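Cuaderno de taller. Proyecto Prorillow, maquetas de construcción
18 de abril de 2020
Sala de montaje, sede de Ulloa

Se abre la presente entrada para dejar constancia del estado del material de base y de los criterios de colocación acordados para la maqueta del pabellón Jitent. Continúa lo registrado en febrero, cuando se aprobó trabajar sobre placas de tacos y se descartó el tablero encolado.

La placa de base es de color gris claro. Antes de iniciar el replanteo se revisó la superficie fila por fila, con luz lateral, con objeto de localizar tacos aplastados o restos de adhesivo de montajes anteriores. No se anotan defectos que impidan su uso. El polvo acumulado entre los tacos se retira con brocha seca; queda desaconsejado el paño húmedo, que deja pelusa en las filas interiores.

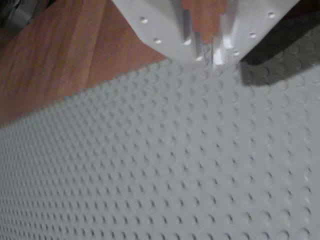 El borde de la placa se toma como línea de referencia para todas las medidas. Las cotas se expresan en tacos y no en milímetros, salvo en los alzados que deban remitirse al exterior. La placa se dejará apoyada sobre madera, sin fijación. El apoyo debe comprobarse presionando las cuatro esquinas, dado que una placa que bascula desvía las piezas altas y obliga a rehacer las hiladas.

Respecto de las piezas, el inventario vigente es el siguiente:

Cajón Ronel 1, piezas largas de una sola fila: 152
Cajón Ronel 2, piezas de dos filas: 382
Cajón Ronel 3, piezas de cubierta y remate: 342
Piezas apartadas por desgaste: 7

Las piezas apartadas se conservan en sobre rotulado y no deben devolverse a los cajones. El desgaste se aprecia al encajar: la pieza entra sin resistencia y gira sobre sí misma.

En cuanto al código de color, el rojo se reserva para los muros de carga. Las piezas rojas de una sola fila se presentan primero en posición, sin presionar, y se encajan únicamente cuando se ha verificado la alineación de los dos extremos.
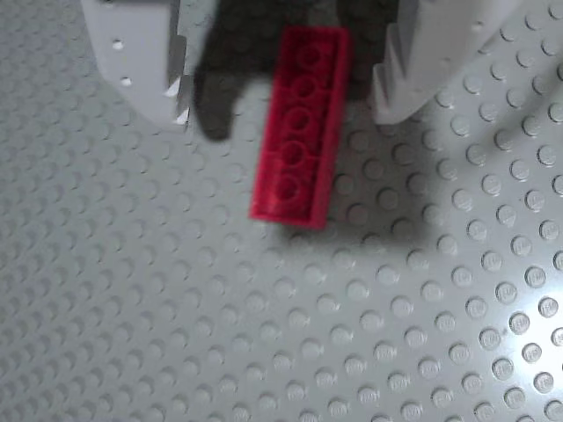
Desde Ulloa se objeta que reservar el rojo para los muros de carga agotará pronto las piezas largas, y se propone admitir dos piezas cortas consecutivas en los tramos que no lleven hueco. Se solicita además que la junta entre ambas nunca coincida con la de la hilada inferior.

La propuesta se acepta con esa condición y se incorpora al criterio general. En los encuentros de esquina se mantiene la pieza entera. Las sustituciones se anotarán en la hoja de replanteo con la fila y la columna del primer taco ocupado, contando siempre desde la misma esquina.

Para retirar una pieza mal colocada se empleará la cuña de plástico, haciendo palanca por el extremo corto. No se utilizarán destornilladores ni cuchillas sobre la placa.
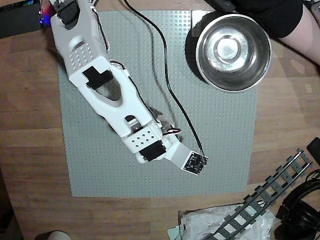

¿Puede levantarse la placa con la maqueta a medio montar?
Conviene evitarlo. Si fuera imprescindible, se deslizará antes un tablero rígido por debajo y se trasladará el conjunto en horizontal, entre dos personas.

Queda pendiente definir el color de los tabiques interiores del pabellón Jitent y reponer el cajón 1. La hoja de replanteo se archiva a continuación de esta entrada.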